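Section 4: Setting up a bottled-water dispenser at home or in a small office

This section covers placing the dispenser, the first rinse, and routine cleaning. It was written for the Listora buying and set-up guides by someone who has read too many dispenser leaflets and believes about half of what they say. Where your maker's manual disagrees with us on anything electrical, follow the manual. Where it promises you better skin, use your own judgment.

4.1 Before you plug anything in

1. Stand the dispenser upright and leave it alone for a few hours if it traveled on its side. Cooling units with a compressor need this. Some sellers say an hour is plenty. We have never seen one of them offer to pay for a compressor.

2. Pick a hard, level floor. Carpet hides leaks until the smell gives them away.

3. Leave a hand's width behind the cabinet and keep curtains off the back. A unit that can't shed heat runs longer and louder, and no "eco" setting will make up for that.

4. Find a grounded wall outlet the cord can reach without stretching.

CAUTION: Do not use an extension cord or a power strip. The heating element can draw several times what the cooling side does, and cheap strips are rated by optimists.

4.2 First rinse

"Factory sanitized" appears on a lot of cartons. Treat it as a wish. The tanks may have sat in a warehouse through a summer, and new plastic has a taste that one glass of water will not carry off.

1. Leave the unit unplugged, with the hot and cold switches off.

2. Wipe the neck and cap of the bottle with a clean cloth. Load the bottle and wait for the bubbling to stop.

3. Hold a jug under the hot tap and run it until water flows steadily. You are filling the hot tank, so expect some spitting first.

4. Do the same at the cold tap.

5. Throw that water out. Drain the tanks at the rear plug as your manual shows, then fill them again.

6. Taste the cold water. If it still tastes of plastic, drain and repeat. Two rounds is normal, three is annoying, and after four you should be writing to the seller.

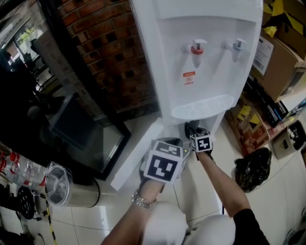 7. Only now plug in the cord and switch on the cold side. Switch on the hot side last, after checking once more that water comes from the hot tap.

CAUTION: Never heat an empty tank. The cutoff inside is meant to save it, and sometimes does. A burned-out element is rarely covered by the warranty, however friendly the card in the box sounds.

Note: Ready times printed on the carton are measured in somebody's cool, quiet lab. Allow double for hot water and most of an afternoon for cold.

4.3 Hot water and children

A push-back safety catch on a hot tap slows down a toddler. It does not stop a curious five-year-old. If small children use the room, turn the hot side off at the switch between uses. You will hear that reheating wastes more power than leaving it on. For a unit that makes two cups of tea a day, we don't buy it.

4.4 Cleaning

1. Empty and wash the drip tray every week with dish soap. It drains nowhere, so whatever lands in it stays there.

2. Wipe the tap outlets with a clean, damp cloth each time you change the bottle.

3. Every three months, drain and sanitize the tanks with the product named in your manual. Rinse until no smell is left.

4. Descale the hot tank when the flow slows or white flakes show up in the cup. Plain citric acid does the job. The branded sachets cost more, and the ones we read the back of were citric acid too.

CAUTION: Unplug the unit and let the hot tank cool completely before draining. The rear plug comes out faster than you expect.

4.5 About filters and add-ons

Some models take a cartridge between bottle and tank. The box for ours claimed a life of 3000 liters, while the leaflet inside the same box said 800. We changed it at 800. If you already buy purified water, ask what the cartridge is supposed to be removing. We asked two sellers and got two brochures.

Ozone buttons, mineral sticks and "energizing" rings can be left in their bags.

4.6 If something seems wrong

Water under the cabinet: take the bottle off first. A hairline crack in the bottle is the usual cause, and a new bottle costs less than a service call.

No hot water: check the rear switch, then the reset button if your model has one. If it trips again after a reset, unplug it and call for service.

Cold water not cold: look for a blocked rear grille before paying for a "gas top-up." Sealed systems don't use up their gas.

Bottle changes and storage are covered in Section 5.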